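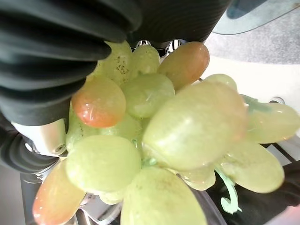 Ticket opened February 27, 2019 by Kavitha D'Souza, Food Services, Kestach Residences. The Wirkora ordering module is converting fresh produce quantities incorrectly when a standing order is copied from one menu cycle to the next. Items stocked by weight are unaffected. Items stocked by the bunch are being billed as kilograms, and the colour grade entered by the kitchen is dropped from the order line. Green table grapes are the clearest case: a bunch that is mostly pale yellowish green with an orange-pink blush on a few of the berries should be entered under grade "mixed", and the field is blank after the copy. Parsley, radishes and green onions show the same fault.

Priority: High
Module: Standing Orders / Produce
Sites affected: 23
Assigned to: Helmut Kramer, Application Support

Entry 1 – H. Kramer
The fault has been reproduced in the test environment. A standing order for four bunches of parsley was copied forward and arrived as 4 kg. The unit code on the source line is BU and on the copied line KG. Please do not edit the affected lines by hand while this ticket is open, as manual edits overwrite the change history we need to trace the fault.

Entry 2 – K. D'Souza
Understood. Two sites had already corrected their lines before your note was received. Our supplier, Gerlach, has agreed to hold invoicing for the current cycle. Please advise whether deliveries already accepted can be re-priced or whether credit notes will be required.

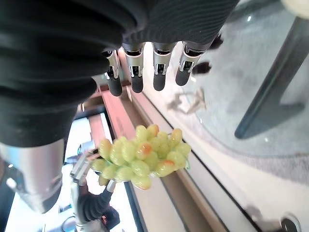
Attachment 2 – Metal finger joints and black fingertips, wooden rail below.

Entry 3 – H. Kramer
The item master was reloaded in September using a template supplied by Carkano. The template has no column for a secondary unit. Where that value is missing, the copy routine falls back to the base unit, and the base unit for all fresh produce is KG. A query against the order table returned 2,463 lines with a mismatch between source and copy. The list has been sent to your office under separate cover. The loss of the grade field appears to be a separate matter and has been passed to Gisela Kohlhase in Data Services.
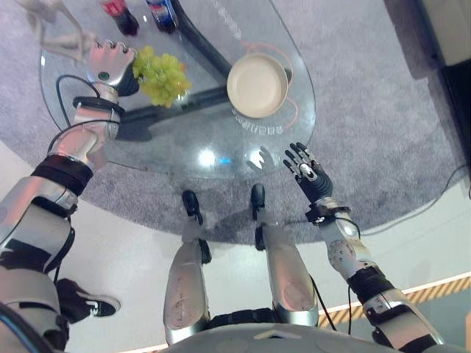

Can a site continue to place one-time orders while the standing order function is suspended?
One-time orders are not affected and may be placed in the usual manner, provided the unit is selected from the list on each line and not carried over from a favourite.

Entry 4 – G. Kohlhase
Grade is held as a line attribute and is only copied when the unit on both lines matches. Restoring the correct unit should restore the grade. Tested on 100 lines; grade was retained on all of them. No change to the attribute table is proposed.

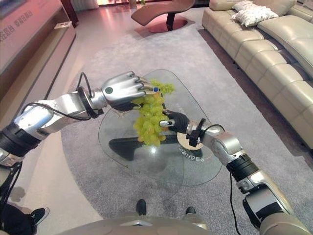 Entry 5 – R. Ostermann, Procurement
The definition of the unit itself should be settled before the correction is run. Some sites have been recording a bunch as whatever fits in the scale pan, while others weigh first and divide. For receiving purposes, a bunch is a single cluster on its own stem. Grapes gripped at the top by the stem and supported underneath, like the pale green ones over the glass coffee table, are one bunch and are to be received as such, whatever their weight. Loose berries are received by weight under the separate item code. Receiving staff will be sent a revised guide – Dorian Lefèvre is preparing the French version.

Entry 6 – H. Kramer
Correction script run in test and reviewed by Procurement. Production run is awaiting written authorization from the client. Credit notes will be required for deliveries already accepted; these cannot be re-priced once the receiving record is closed.

Entry 7 – K. D'Souza
Authorization attached. Please confirm when standing orders may be switched back on.

Status: Pending – production run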